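Ternley Sorting Trays: a long-overdue review from a messy hobby table

I have been meaning to write this one up since August, when my set arrived, but I wanted to live with it for a while first. Anybody can love an organizer for a weekend. It's what happens after you've spilled things in it, stacked it wrong and left it out overnight that matters, and by now I've done all of that more than once.

A little background, for anyone new here. I buy bags of mixed small parts – beads, spacers, plastic connectors, odds and ends from old craft kits and board games – and I sort them into something usable. My last big haul was a box marked 2000 pieces, and I believe it. For years I did this on dinner plates and in muffin tins, and I won't say a bad word about muffin tins, except that the cups are deep and my fingers are not as nimble as they used to be. Getting the last bead out of the bottom of a muffin cup is a job for a person with more patience than I have on a Thursday night.

So, the Ternley set. You get 2 shallow work trays and a stack of little lidded boxes that are meant to live in a drawer. I skipped the boxes at first (I have plenty of jars) and went straight to the trays, and I've hardly put them away since. The sides are low enough that your wrist rests comfortably over them, and that makes a bigger difference than I expected. With my old Lenex tray I'd have a sore red line across my arm by the end of the evening. I still have the Lenex, mind you, and it's a fine tray for paint bottles.
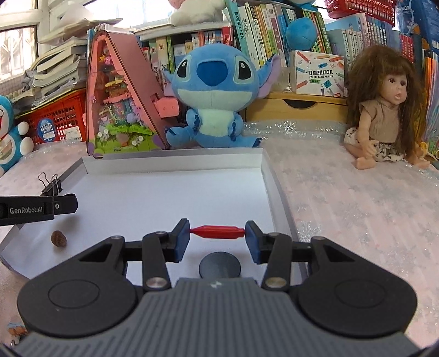

The other thing I love is how easy they are to pour from. I used to lose a few pieces every single time I tipped a tray back into a jar, and then I'd find them weeks later with my bare feet. Go slowly, use a corner, and nearly everything lands where it should. A paper funnel helps if your jars have narrow necks. Mine mostly do, as they're the Güneş spice jars I've been saving for years, and they happen to be a lovely size for beads once you get the smell of cumin out of them. (Soak the lids overnight in warm water and baking soda, then dry them in the sun.)

Now for the grumbles, and I do have a couple. The trays are slippery on a bare table. Lean on one side and the whole thing scoots away from you, taking your evening's work along for the ride. I cut up a piece of rubber shelf liner and put that underneath, which solved it, but at 75 dollars for the set I'd have liked some little feet. The lidded boxes, which I did finally try, are stiff. They loosened up some after a month of opening and closing, and I wouldn't give them to a child or to anyone with sore hands.

Cleaning is simple – dish soap, a soft sponge, and a towel right away so you don't get water spots. Glitter is another story, as it always is. Glue comes off with a fingernail if you catch it early.

I should mention the Nivico set too, as several of you asked. It's cheaper and it comes with more compartments, and if you sort strictly by color you may like it better. I found the compartments too small for a proper rummage, and I am a rummager. I like to spread out a pile of 200 or so mixed pieces and push them around with a cup of tea next to me until they start making sense.

Would I buy the Ternley again? Yes, for the trays, and I'd wait for a sale. If you already have a tray with low sides that you get along with, spend your money on good jars and a brighter lamp. I'm hoping to get a bulb comparison written up next, once I've cleared enough space to plug them all in.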